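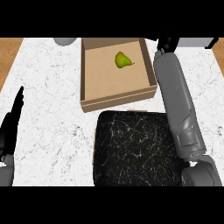

The Brotdale plot marker kit

I started making these after my wife and I bought a building lot outside Dorby and spent a whole October afternoon arguing over where the kitchen would go. The agent had given us a lovely brochure and a survey plan I couldn't read to save my life, and the corner pins were buried under grass. So I made my own kit, and now I sell it to other people who are buying land (or trying to sell it!).

You get 40 bright orange stakes, 2 reels of string line, a long tape and a waterproof sheet that walks you through finding your corners and laying out a house, driveway and setbacks at full size. Walk around inside your future living room before you sign anything – it's a funny feeling, and ours was way too small.

The Godgate version is the same thing with taller stakes for overgrown lots. Meinrad Lehner used one on a sloping parcel and talked me into adding a line level, so both kits have that now.

It won't replace a licensed surveyor, and please don't build a fence off my string.

Standard kit: item 1078
String: 2000 feet total
Stakes: reusable, spares sold separately

Orders placed before noon go out the same afternoon. Questions about odd-shaped lots are welcome, I love those.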